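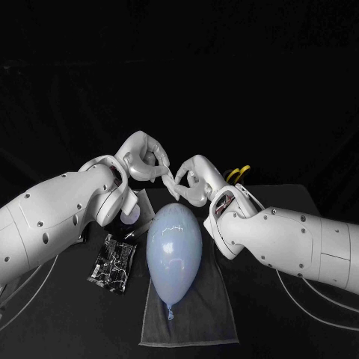
Workshop > Bench tests > Comparing two hands

Posted in: Grippers & End Effectors, Quick How-Tos
November – by the Ovness bench team

How to compare a pair of hands with a balloon

Quick one. We had the Jarkix hands to check against our old Floso two-finger grippers and wanted a test that shows bad force control fast. Balloons do that. Cheap, soft, no grip to speak of, and you hear it when you get it wrong.

What you need

- both arms, homed, hands updated to the same firmware
- balloons, one size, all blown up to the same width (use a cardboard ring as a guage)
- a towel, dark, lint doesn't matter
- scissors for the knots and leftovers
- plain black backdrop if you're running the head camera. Worth it. Our segmentation got a lot steadier

Setup

1. Towel flat, long side pointing away from the robot. Bare tabletop lets the balloon skate off.
2. Balloon in the middle, knot toward you.
3. Route cables under the forearms, not over. Check full wrist travel before you power up.
4. Set closing force to 346 on the controller scale. Not grams, just the Hrynyshyn controller's own units.

Zero the hands

Bring both index fingers and thumbs together over the balloon, slowly, until the tips almost touch. Stop there. Read the offset left and right, write it down, save it. Skip this and one hand will always push harder than the other – we lost most of a morning to it.

Run it

Open hands, come down either side, close, lift a hand's width, hold for ten seconds, put down. Same path for the grippers. Log peak force every time.

Our numbers

Jarkix hands, mean peak 362. Floso grippers, same path, 536. Log has 1,702 lifts in it now, roughly half per setup. The grippers close quicker but dent the balloon a lot more. Hands drift when warm so re-zero after lunch, and agian if you change a fingertip.

Swap the balloon every 20 lifts or so. Old ones go slack and the readings drop for no good reason.

Next up, same thing with a wet sponge.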